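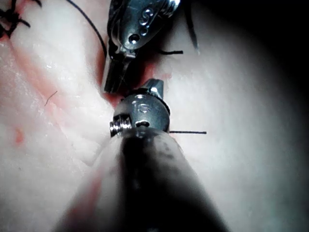
Suture practice notes, 11/1/25

Long one today, so settle in. Marlies Holzer and I spent most of the session on knots and on the tissue itself, and I want to get it all down while my hands still remember it.

First, the tissue. We have been going back and forth since June about whether to stay with the Bellis pads or keep buying fresh from the butcher, and I am now firmly on the side of fresh (sorry, Marlies, I know who has to clean the trays). The pads are tidy and they store well, but they forgive too much. You can drag a needle sideways through one and it just closes up behind you as if you had done something clever. Real tissue tells on you straight away. It also shines so much under the light that the far side of the field goes nearly black, and I spent far too long hunting for a tail of black thread over in the dark. Next time I want the lamp lower and further round to the right, and I want to try it before we pin anything down.

Thread. We are still working through the big Travico box, the black braided. I like it. It holds a loop nicely and it shows up beautifully on anything pale, but it is stubborn about lying flat, and if you leave long tails you end up with strands wandering all over the place and no idea which one belongs to which stitch. Marlies cuts hers much shorter than I do. I tried it her way for the second row and had a far easier time, although I did pull one knot straight out by being stingy. So: shorter, but with a bit of mercy. Cut ends go in the dish as you make them, please, including me.

Knots. Surgeon's knot first, then two plain throws, pulled in opposite directions. My second throw keeps going the same way as the first and I get a granny, which slips. Saying "away, toward, away" under my breath helped a good deal and I don't care who heard. Marlies thinks I also grab the thread too far from the knot, and having watched her do a whole row I think she is right. She takes it close, with the very ends of the jaws, and makes small movements. Mine are enormous by comparison.

The other thing I want to remember is to look at the jaws before closing them. Twice I picked up a little tissue along with the thread and didn't notice until I pulled, and of course by then I had a tear. Slow down there. It costs nothing.

Supplies: two Bonwood trays are warped and should go. Gauze is low. The order form is in the Zarcombe folder and I have put needles on it, the curved ones, same size as last time.

Muireann Fahy

Added later: Marlies has found the good scissors. They were in the drawer with the labels, so that is where they live now.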